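共用书桌的杂物与整理:Distimden 宿舍小组项目报告

小组成员:Rhiannon Wynne、Gebremedhin Araya、Heledd Ifans、Gwion Jenkins
指导教师:Meinir Jenkins
提交日期:2023年7月6日

一、题目由来

本项目是“居住与日常物品”课程的期末作业。课程要求每组选一处自己每天使用的地方,观察一段时间,提出一个小的改动,再看改动之后大家用得怎么样。我们组四个人都住在 Distimden,楼里有一间公共自习室,里面的书桌谁都可以用。桌上的东西因此很杂,有人抱怨找不到地方写字,也有人抱怨自己的东西被挪走。我们决定以书桌为对象。

最初的题目是“如何让书桌保持整洁”。Meinir 老师在开题时指出,“整洁”没有说清楚是谁的标准,建议我们先弄明白桌上的东西为什么会留在那里。题目后来改成现在这个。

二、做法

五月份我们分两步进行。第一步是记录,四个人轮流,每天早晚各去一次,写下桌上有哪些种类的东西,放在什么位置,不移动任何物品。第二步是发问卷,放在楼下信箱旁边,共发出200份,收回83份。问卷有10道题,主要问大家在书桌前做什么、会留下什么、愿不愿意把东西收进柜子。

记录表由 Gwion 设计,第一版把物品分成“学习用品”和“非学习用品”,用了两天就发现不合适。一条毯子在冷天晚上写作业时是要用的,杯子也一样,很难说它们和学习无关。第二版改为按停留的理由来分:正在用的、等一下还要用的、没有别处可放的、忘了拿走的。

三、观察到的情况

显示器是桌上最固定的东西,其他物品都围着它摆。显示器底座前面那一小块地方最常被占用,坐下来伸手就能够到,又不挡键盘,所以杯子一般放在这里。耳机则往往没有自己的位置。我们见过放在椅子上的,也见过压在书下面的,比较多的做法是直接挂在显示器的上沿。

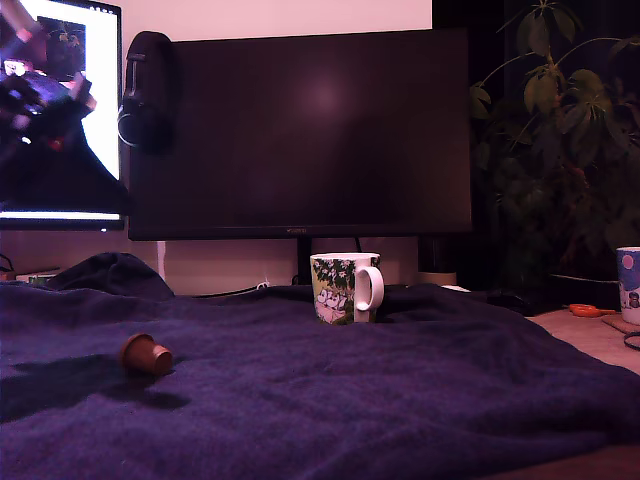

毯子的问题比耳机复杂。抓绒毯体积大,叠好以后柜子的格子也放不下,多数人就让它铺在桌面上,或者往桌子靠里的一侧推成一堆。铺着毯子的桌面不平,杯子放上去容易陷进褶子里,小花盆这类底部窄的东西更不稳。Heledd 在记录里写过,毯子铺开以后,桌子看上去满了,其实上面没有多少东西。深色的毯子还有一个麻烦,笔和橡皮掉在褶子里不好找。

小花盆的来历我们一开始没有想到。问卷里有人写,是想在窗边种薄荷,窗台太窄,只好先放到桌上。按我们的第二版分类,它属于“没有别处可放的”。这一类物品在整个记录期间移动得最少。

四、改动

根据上面的情况,我们做了两处改动,花费很小。

第一处是在桌子侧面装挂钩,用来挂耳机。挂钩在 Piven 五金店买,背面用胶粘,不需要打孔。Gebremedhin 先在自己的书桌上试了一个星期,确认不会掉,才装到自习室。

第二处是在桌子下面放2个敞口的布筐,专门放毯子。我们没有要求叠好,卷一卷塞进去就可以。Rhiannon 原来主张贴一张使用说明,试贴之后发现字太多,改成一张只写“毯子”两个字的标签。

花盆没有处理。窗台加宽需要房东 Jondendale 公司同意,我们写了邮件,到写报告时还没有收到答复。

五、结果和不足

挂钩用的人不多。习惯把耳机挂在显示器上的人大多还是照旧,说转身去找侧面的钩子不方便。布筐的效果好一些,早上去看的时候,毯子多半在筐里。不过期末天气已经暖和,用毯子的人本来就少了,不能把变化都算在布筐上。

问卷只问了愿意填的人,常用书桌又不填问卷的人没有包括进来。早晚各一次的记录也看不到下午的情况。如果继续做,应该放到冬天,并且把挂钩移到显示器旁边再试。

六、分工

Rhiannon 负责问卷和标签,Gebremedhin 负责采购和安装,Heledd 整理观察记录,Gwion 设计表格并执笔第二、三部分。其余部分由四人共同完成。布筐课程结束后留在自习室,备用挂钩放在门后的抽屉里。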